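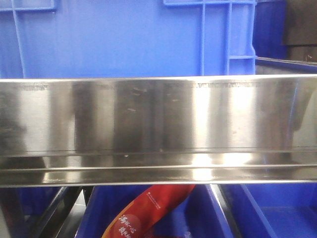 Marcus Escobedo
Packing Area Lead, Grondach

Section 4. Setting up and looking after the crate station

Welcome to the part of the guide that most people skip on their first day and come back to by the end of the week. I've tried to write it the way I would explain it if I were standing beside you, so please forgive me if I go on a bit. Get the station right before the shift starts and the rest of the day is a good deal more pleasant.

Before you begin

You will need a clean dry cloth, a second cloth dampened with plain water, the station checklist (form 287), and enough blue crates for the run. Have the Grornitz order sheet with you too, so you know which bins come first.

Wiping down the steel

1. Start with the dry cloth. Work along the polished face in one direction, left to right or right to left, whichever suits your arm, and lift off any loose dust or bits of packaging.

2. Follow with the damp cloth, again in long strokes. Polished steel shows every fingerprint, and small smudges near the middle are easy to miss when the lights are on it. Try bending your knees a little and looking along the surface from the side (I do this every morning and have the creaky knees to prove it!).

3. Run a folded corner of the cloth along the groove and the lower lip. Crumbs of cardboard like to settle in there.

4. Go gently over the small lettering on the upper edge. It doesn't need scrubbing.

5. Dry everything before any crates or cartons come near it.

Caution: Do not use scouring pads, steel wool or powdered cleaners on the polished face. A scratch will stay with us for as long as the steel does.

Placing the crates

6. Check each crate before you bring it over. Look at the ribs, the rim and the handle openings, and set aside any that are cracked or have a rough edge that could catch a glove.

7. Set the first crate down behind the steel with its long side facing you. 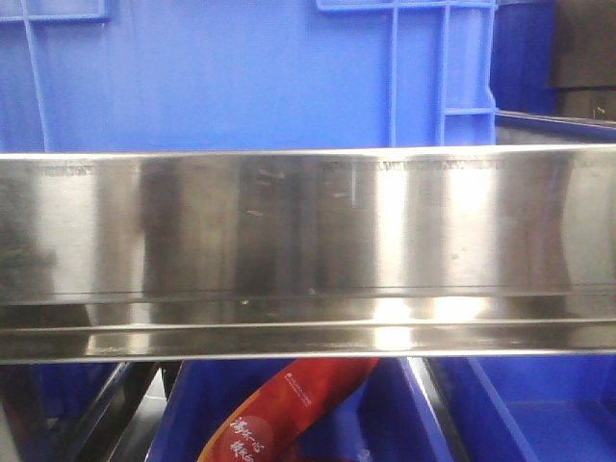
8. Leave enough room to get your fingers around the rim without brushing the metal. If you can lift the crate straight up and back again comfortably, the gap is right.

9. Put the next crate beside it, a little farther back if space is tight. They don't have to line up perfectly, whatever the older edition of this guide told you.

10. Bring the lower bins in last, on your own side of the steel, and keep wrappers and other packaging from piling up over their edges.

Note: Crates marked Ultex belong to the returns area. They stack nicely enough with ours, but please walk them back when you find one.

At the end of the shift

11. Empty the bins, give the steel one more wipe with the dry cloth, and sign form 287. Leave the form on the clipboard for the next person, along with a word about any crate you set aside.

If a crate goes missing or the supply runs low, call the packing desk at extension 838 and we'll bring more over.

Section revised June 26, 2025. The next revision is planned for August.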